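Folding policy trained on hand-held gripper demos: works on towels, falls apart on knits. How much data is enough?

Posted by Brostitell, 13 July 2025

Hi all, first post here so be gentle. I've been trying to reproduce the Lorkano folding result at home (well, in a spare room) and I'm stuck on one part of it. The method is the usual one: you do the task by hand with the gripper tool, record a pile of demos, train the policy, then run it on the arm. I have 277 demos so far, all of them small clothes on one table, and I started collecting in April.

Towels and T-shirts are fine. Knitted stuff is a mess. The policy goes for the top layer only, pulls it up, and leaves the bottom layer sitting there. My worst case is a small striped sweater with MIKI stitched on it. Folded over, it has thick green ribbing at an opening and again along the bottom edge, and I think the policy can't tell which rib belongs to which layer. The write-up says they used 2,009 demos, but that was across all their garments and they don't break it down. Do I just need more, or am I collecting the wrong thing?

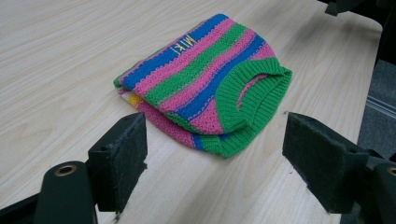
2 replies

Trillau
I went through this exact thing with baby clothes! More demos did help me a bit, but what really moved the needle was how I started each one. I was laying everything out nice and square every time, and the policy only ever learned nice and square. So now I toss the thing down, turn it some random way, and record from there. Also do a bunch where you start from a bad grasp (one layer only), let go, and go back in lower. If your demos are all perfect first grabs, it has never seen what to do after a miss.

For numbers, I got decent two-layer grasps at over 600 demos of knits alone, with 6 different sweaters. I wouldn't take that as a rule, my table and lighting never change. Hold one sweater out completely and test on that one, or you'll fool yourself like I did for weeks.

One more thing, slow down right before you close. I was closing while still moving and the top layer kept sliding off on its own. Looked like a vision problem in the playback and it was me being impatient.

Van Leeuwen
Bigger model fixed it for me. Didn't change anything else. Might be your pads too, idk, I swapped mine the same week.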